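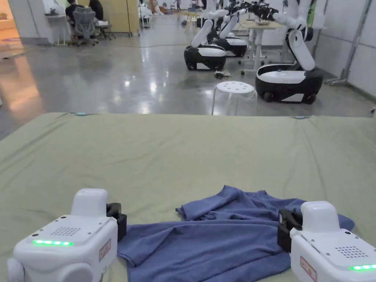

A blue T-shirt on a green cover.

Selling an invoice before it's paid

I said last time that I would write up what happened with the Grillholm invoice. It took longer than planned because I wanted the final statement in my hands first. It's here now, so these are the real costs.
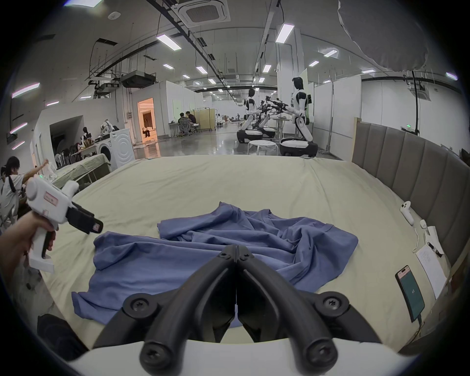 Posted in June on the Dindberg blog. Filed under: money, running a business

The invoice was for £3,000. Grillholm are good customers and have never failed to pay, but their terms are long and my rent in Tremton goes out on the first of the month whatever they do. The bank offered to look at a bigger overdraft. That meant a form, a review and a fee for the review, and I didn't want a larger overdraft sitting there all year for the sake of one slow bill.

So I tried Laur, which lets you put up a single invoice. You upload it, they check the customer, and they send you part of the money. I got £2,560 the next morning. The rest is held back until the customer pays, and their charges come out of that.

The charges came to £173. I had worked it out as less. The rate on the front page is for the money itself, and there is a separate handling fee for each invoice, which I had read and then forgotten. Grillholm also paid late, so the rate ran on for longer. If you are doing the sums, use the date your customer normally pays and not the date printed on the invoice.

Would I do it again? Possibly, for a job where I have to buy stock up front. I wouldn't do it every month. Four of those in a year would eat most of what I put by for tax.

One thing to check is whether your customer gets told. Grillholm were sent a letter with new bank details, and their accounts office rang me to ask if it was genuine. I should have warned them.

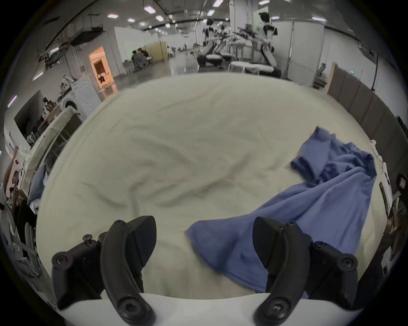
A reader who has used invoice finance for years wrote to say that I should have asked Grillholm for a deposit before going anywhere near a lender. In her view most customers will pay a third up front if it is in the quote from the start, and it costs nothing to ask. She also said to get the handling fee in writing, as hers went up without much notice.

I have put a deposit line in my last two quotes. One has been accepted and I'm waiting on the other.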